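**Call for participants: Stonance open day, September**

We need 20 people to try out a robot arm at our open day and tell us how it went. You don't need any experience with robots. If you can use a TV remote, you can do this.

Each person gets a slot with one of our operators, Sandamali Barua or Asanka Sheikh. You will move the arm with a hand controller, pick up a few household items and put them down again. A slot lasts 61 minutes including the safety talk and a short form at the end. Two people share each slot and take turns.

You should be 18 or older and able to stand for most of the hour. Closed shoes are required. Long hair must be tied back, and please leave bracelets and loose scarves at home.

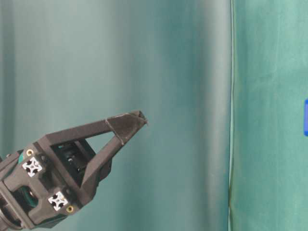 *The two-finger gripper, closed, in front of the curtain.*

Participants get lunch and a Sovex gift card. Parking is free behind the Jayasinghe building. Sessions are held in Room 223, and the elevator is to the left of the front desk.

To sign up, email Hashini Kanagaratnam at the Stonance front office with your name, a phone number and whether you prefer morning or afternoon. Sign-up closes when the slots are full. If you only want to watch the demonstration, you don't need to sign up.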